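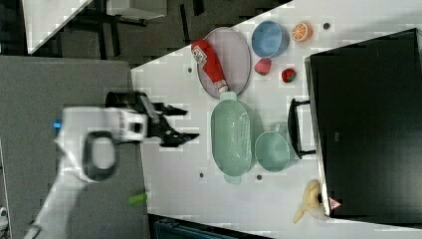
BIKASDEN, 2021-10-03

I finally got the repair bill for the bike yesterday, so I can write up what happened at the crossing on Mansour Street in August. A few people have asked, and it's easier to put it in one place.

I was riding home from work a little before dark. I had the green light and my front and rear lights were on. A gray pickup turning right came across the bike lane and caught my back wheel. I went down on my left side. The driver slowed for a second, then went on toward the Drindis parking lot and out the other end.

I had a sprained wrist and a long scrape from the elbow down. The helmet was cracked and I threw it out, which I regret, as the insurance company later asked for it. Keep everything.

Two people waiting at the bus stop came over. One of them had the first half of the license plate. I called the police from the curb and an officer came after 20 minutes and took a report. She was polite and said a partial plate was not much to go on.

The next morning I walked back and asked at the businesses on the corner if they had cameras facing the street. The Citunetti bakery did. They save video for a few days and then it gets erased, so go early. The manager gave a copy to the police, and that gave them the rest of the plate. The driver was cited a week later. I don't know what the fine was.

The bike came to $265 at first, but the shop found a used wheel and took $65 off, so I paid $200. Insurance is still deciding on it.

I've been riding again for over 2 weeks. I take the side street now and it adds a few minutes. The city has a form for reporting bad intersections, and I sent one in for Mansour Street. No answer yet.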